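Siwan Trevor ties knots while she talks. There's a bit of black thread looped around the handle of her coffee mug when I sit down, and by the time I've found my notebook and apologised for being late (parking at Lirkau is a nightmare, bring coins) she's put four throws in it and started on another length.

"Sorry," she says. "It's like knitting. My mum knits through the telly, I do this."

She teaches suturing. She did other things first, years of them, in theatre and then on the wards, but these days it's mostly suturing, in a long upstairs room with good lamps and terrible chairs. The course runs out of the Trerkholm building and takes people who need their hands to behave: junior doctors, vet students, the odd nurse practitioner, and once a retired sailmaker who'd read about it in the local paper and turned out to be better than everyone.

I asked her what people get wrong first and she didn't even pause.

"They pull. Everyone pulls! They think a stitch is a thing you do up, like a shoelace, and if it's tight it's good. But you want the edges to meet. You want them just touching, having a little chat. If you strangle it, the bit in the middle of the stitch gets no blood, and then you've closed a wound and made a new problem."

She calls this the handshake rule, and she's been saying it so long that former students email it back to her.

I'd come up thinking we'd talk about technique in a grand sort of way, and we did a bit, but what Siwan really wanted to talk about was ends. The little tails of thread you leave when you cut. She has strong feelings about tails.

"Too short and the knot can slip open on you. Too long and they lie across the next stitch, they catch in things, you're picking them out of your next knot and swearing. I tell them to look at the whole row when they've finished. Not each stitch, the row. You can see somebody's afternoon in it. The top one's neat because they were fresh and frightened, and by the bottom they've got tired and there's a bird's nest."

A bird's nest is her term for a knot that's had too much done to it. You throw one, you don't trust it, you throw another, the thread doubles back on itself and suddenly there's a lump with loops coming out of it.

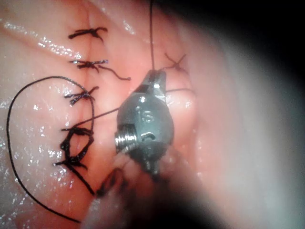
She doesn't make people cut those out straight away, which surprised me. She'd rather they left the messy one where it was and tied the next one properly, then came back and had a look at both.

"If you cut it out you've got rid of the evidence," she says. "And you've also made another hole, because you've got to go back in. I want them to sit with it for a minute. What did your left hand do? It's always the left hand. The right hand's got the needle holder and feels important, and the left hand's wandered off."

I had a go, of course. You can't go up there and not have a go. I was put at the end of the bench beside Gangadharan Iyengar, who helps Siwan run the sessions and has the calmest voice I've ever heard on a human being. He handed me a curved needle in the jaws of a needle holder and told me to stop holding my breath.

The needle wants to travel in an arc, he explained, so you roll your wrist and let it. I did not let it. I shoved it like I was threading elastic through a waistband, and it came out somewhere near where I'd hoped but not on the same street.

"That's all right," Gangadharan said. "You've gone in nice and square. Plenty of people go in on a slant."

I've had less kind reviews of things I was good at.

The knot was worse. The one they start you on is tied with the instrument: wrap the long end around the jaws, reach through, grab the short end, pull it across. Then you do it again wrapping the other way, and again back the first way, so that each throw sits flat on the last. Wrap the same way twice and you've got yourself a granny knot, and it'll slide. I did this. I did it again. On my third go I got one that sat flat, and I made a noise loud enough that a vet student down the bench looked over.

Gangadharan came to this sideways. He trained as an engineer and spent 17 years with a firm called Tenivov, working on small fiddly parts, before he took one of Siwan's evening courses with his daughter, who was applying for medicine and wanted company.

"She stopped after 2 sessions," he told me. "She's very happy, she's a lawyer. I kept coming."

He's the one who keeps the record books, and I loved the record books. Each student gets a ruled exercise book, and after every practice they write down what they did, how it felt and what they'd change. He let me read a few of the old ones with the names covered. "Rushed." "Rushed again." "Grip too far down the holder." "Hungry." One page just said "better???" with three question marks, and underneath, in Gangadharan's tidy writing, "Yes, better."

Siwan reckons it takes 20 hours on the bench before people stop thinking about the knot and start thinking about the tissue. That's when she begins to enjoy teaching them. Before then she's teaching fingers.

"After that you can talk about the good stuff. Where's the tension? Which way does this skin want to go? Have you put them the same distance apart, and if you haven't, did you mean it? I like seeing a row with decent spacing even if the knots are ugly. Ugly knots I can fix in a week. Spacing is judgement."

I asked whether she's ever had someone who simply couldn't do it. She thought for a long time on that one, and tied another knot.

"One fella, Samuel. Lovely man, hands like dinner plates. He shook. He'd get the needle in beautifully and then he'd lose the long end, every single time. It'd be off in a great big loop on the wrong side and he'd have no idea where it had gone. I nearly told him to pack it in." She didn't, though. She got him to park the loose thread in the same spot after each pass, same side, same place, like hanging up your keys. "And that was it! He still shook. Everybody shakes. But he knew where his thread was."

She got a card from him in August, and it's pinned on the corkboard behind the kettle, next to a takeaway menu and a chart of needle shapes that's gone a bit yellow in the sun. He's doing hands now, she says, and she's so chuffed about it that she tells me twice.

We talked for a good while after that about things I've mostly failed to write down. Silk versus nylon (silk handles like a dream, nylon remembers the packet it came in and springs about). Whether left-handers should learn right-handed (Siwan says no, Gangadharan says learn both, and they've clearly had this argument before). Why she bans music for beginners but lets the advanced group have the radio. The chairs, which she's been trying to replace for ages and which really are awful, my back can vouch for it.

When I got up to leave she checked my last row under the lamp. She tilted her head, and then she reached over and snipped one of my tails a fraction shorter.

"Spacing's not bad," she said. "Come back and do the other side."

I've got a length of black thread on my desk lamp now. It's mostly grannies, but I'm booked in for the next beginners' block, and Gangadharan has already started me an exercise book.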